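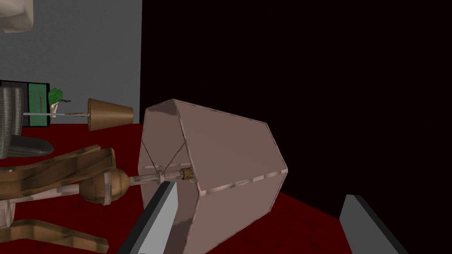 Zirneo : relevé d'objets de brocante
Version 2

Zirneo est un jeu de données tabulaire sur des objets d'occasion achetés en vide-grenier, en dépôt-vente ou chez des brocanteurs. Il contient 583 fiches, une par objet, avec le prix demandé, le prix payé et l'état constaté à l'achat.

Contenu

Le fichier objets.csv est encodé en UTF-8, avec le point-virgule comme séparateur. Il comporte 19 colonnes. Les principales :

id : identifiant stable d'une version à l'autre
categorie : luminaire, vaisselle, petit mobilier, papeterie, machine, textile, divers
lieu_achat : vide-grenier, dépôt-vente, boutique
prix_demande et prix_paye : en euros, virgule décimale
etat : de A (complet, en service) à E (pour pièces)
manques : texte libre, par exemple « abat-jour absent » ou « une touche cassée »
epoque : décennie estimée, vide en cas de doute

Le fichier lieux.csv donne le type de vente et le département. Les adresses des vendeurs ont été retirées.

Provenance

Les fiches viennent de deux carnets d'achat, Melel et Wouters, saisis à la main puis relus. Le carnet Stondcombe, présent dans la version 1, a été retiré : ses prix étaient en livres et le taux de conversion n'avait pas été noté.

Nettoyage

Le relevé brut comptait 800 lignes. Ont été supprimés les doublons, les lots vendus sans détail et les lignes sans prix payé. Les marques sont reprises telles qu'écrites dans les carnets, fautes comprises.

Limites

Les objets invendus ne figurent pas dans le fichier. Les prix ne conviennent donc pas à une estimation de cote. La note d'état dépend de l'acheteur, et Wouters note plus sévèrement que Melel pour la vaisselle. La catégorie « divers » reste trop large ; elle sera découpée dans une prochaine version.

Licence

CC BY 4.0. Merci d'indiquer le numéro de version utilisé. Les corrections se proposent par ticket, avec l'id de la fiche concernée.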